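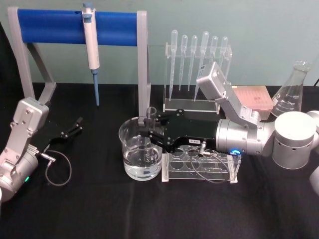
Void fill: paper vs air pillows for a two-person packing bench
Packaging & Dispatch > Materials

tapegunner_ballarat
We send out 25 parcels on a good day, mostly ceramics, and I'm sick of scrunching kraft by hand. The Satport rep reckons a small air pillow machine would pay for itself by November. He didn't say which November. Anyone made the switch?

mrs_flutes
Switched, switched back. Pillows are lovely until a heavy mug finds the gap between two of them and goes for a wander. Paper stays where you shove it.

dockside_dave
Disagree. If your mugs are wandering, your carton's too big. We run pillows in everything and I can't recall the last breakage claim. The roll of film takes up no room either, whereas your paper pallet is basically another employee.

mrs_flutes
Dave, you sell cushions.

dockside_dave
And not one has arrived broken.

cartonqueen
Before you buy a machine, try die-cut honeycomb wrap. We get ours from Wokidwood and it locks onto itself, so no tape. It costs more per metre but we use less of it. Catch is the colour of the second batch, which was a sort of sad mustard.

tapegunner_ballarat
Looked at honeycomb. Minimum order was 2000 metres and my shed is already full of my partner's kayaks.

cartonqueen
Ask for the sample box, they'll do 10 rolls if you're polite on the phone. Not by email, they don't read it.

gumtape_greg
Nobody's mentioned customers. Ours whinge about plastic in the reviews, even the recyclable stuff. Five stars for the teapot, one star for the pillows.

dockside_dave
Mine pop them. Free entertainment.

tapegunner_ballarat
Update: got the sample box and packed 12 orders with it this arvo. Faster than scrunching, slower than Dave claims pillows are. Still doubling up around handles. The rep has rung twice.

mrs_flutes
Double-box the teapots regardless. And stuff the spouts with tissue before you wrap, whatever you go with.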